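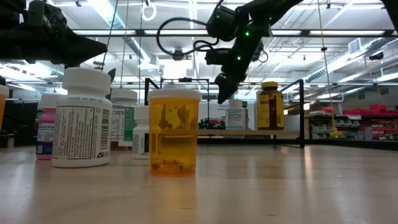
Which grid-connection case should the Layug wind study carry forward into the January review?
The 200 MW case with a single 30 km line to the Trandska substation. It is the only case for which the protection settings have been checked from end to end.

Workshop notebook, wind integration group
September 30, 2023
Entered by Fengying Xue

The Layug model was re-run this morning with the revised collector layout supplied by Pandeneo. The layout now has eight feeders in place of the earlier 12, and the cable lengths on the northern ridge have been corrected. Losses at full output fell slightly. The voltage at the far end of feeder 6 remains above the planning limit under light load and will need either a reactor or a change to the tap position. Shaohua Zheng favours the tap change. I have recorded both options in the study file and have not closed the item.

Haoran Meng reported on the wake calculation. The results for the western row still depend heavily on the roughness value assigned to the plantation, part of which is due to be harvested during the construction period. It was agreed that the cleared and uncleared cases be run separately and that no average of the two be quoted to Grollow.
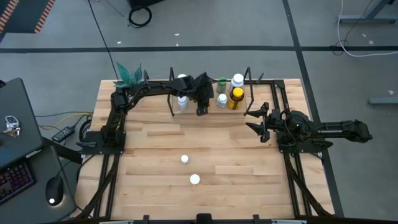

Converter testing was deferred to the afternoon while the replacement current sensor was calibrated. The first ride-through sequence was then completed at reduced voltage. On the second, the controller reported a pitch fault that does not correspond to anything in the simulated turbine, and the sequence was stopped. Bence Oláh suspects a stale value in the signal table left over from the previous firmware. For the repeat, the sensor leads are to be held in a clear acrylic tray of the sort the bottles are standing in on the blond wood table, with each lead labelled at both ends. Two leads were transposed during the first set-up and it took most of an hour to find them.

Outstanding:
Suqin Pan to obtain the current signal table from Pandeneo and compare it with ours line by line.
Haoran to issue both wake cases with the plantation boundary marked on the plan.
Shaohua to confirm whether the tap position can be altered without reopening the transformer specification.
Feeder 6 light-load case to be repeated once the above is known. The neighbouring feeders should be included, as their charging current was omitted from the last run.

Logbook pages for the ride-through test have been signed by Bence and me. The stopped sequence is kept in the record under its original run number.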